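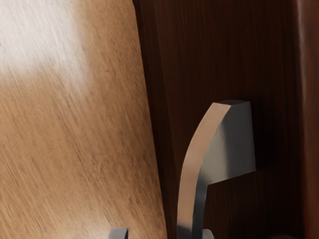 Hala Bitar writes that she came home after a tummy tuck to a bed she couldn't get out of, and wishes she had set up the house first. A few things to do before you go in:

Move kettle, mugs and plates to waist height.
Freeze 6 small meals – soup is easiest.
Put a firm chair with arms near the loo.
Wash dark, loose nightclothes and old towels.
Write tablet times on paper and tape it to the fridge.

Leave the hoovering until your surgeon agrees.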